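Projects > Trerkov > Small Rooms > README

Overview Files Notes Changes

# Trerkov small rooms: bedroom floor pickup

Hi, and thanks for grabbing this! Trerkov is my collection of very ordinary tidying, and this folder covers the bedroom (the one with the bed on one side and the sofa on the other). I wanted the sort of mess that builds up by itself — wrappers, a bottle, whatever got dropped on the way to bed.

## What's in the folder

There are 734 stills in 29 subfolders, one subfolder per pickup. File names are just running numbers, sorry, I never got around to anything nicer. The notes are in plain text and my spelling is what it is.

## How I label things

- `floor`: anything on the carpet that doesn't live there
- `bin`: anything inside the round black container
- `furniture`: bed, sofa, nightstand, lamp

Carpet stains don't get a label. I tried it for a whole evening and gave up. Bedding that hangs over the side of the bed is still `furniture`, even when it gets close to the floor!

## A peek at the room

Same bedroom, a round black container on the carpet:
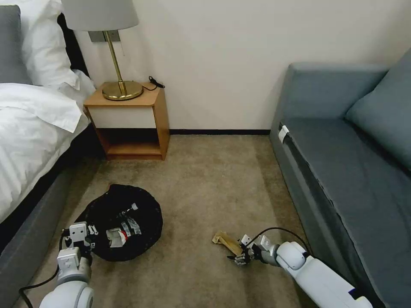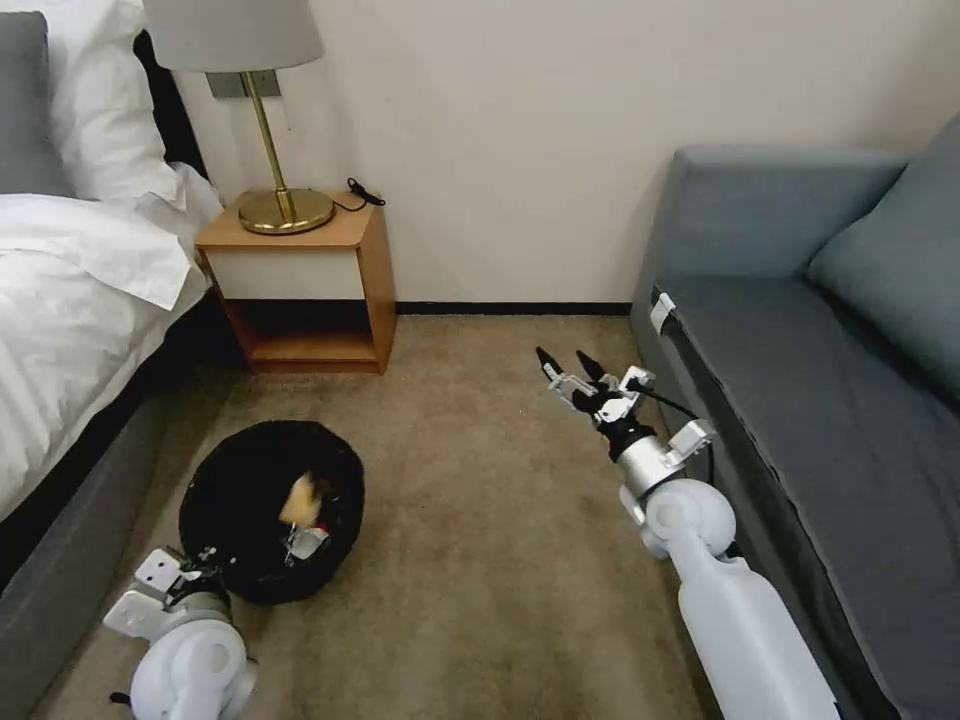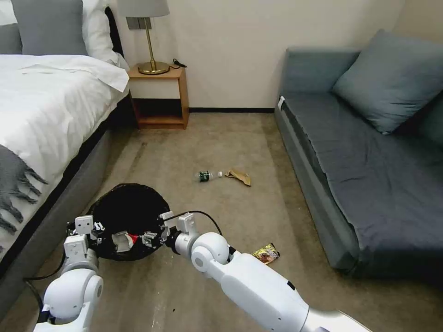
Crumpled stuff was the hardest part to name. I used to have separate labels for paper, cloth and "no idea", and Seung-woo Hyun talked me into merging them into `soft`, so if you have the September copy your label list will be longer than mine. Please use the newer one.

## Known problems

In 38 stills the `bin` outline is sloppy around the rim. I've fixed nearly 2 subfolders' worth so far and will get to the rest when I can.

Last changed May 2021

Contact | © Skalard | Back to top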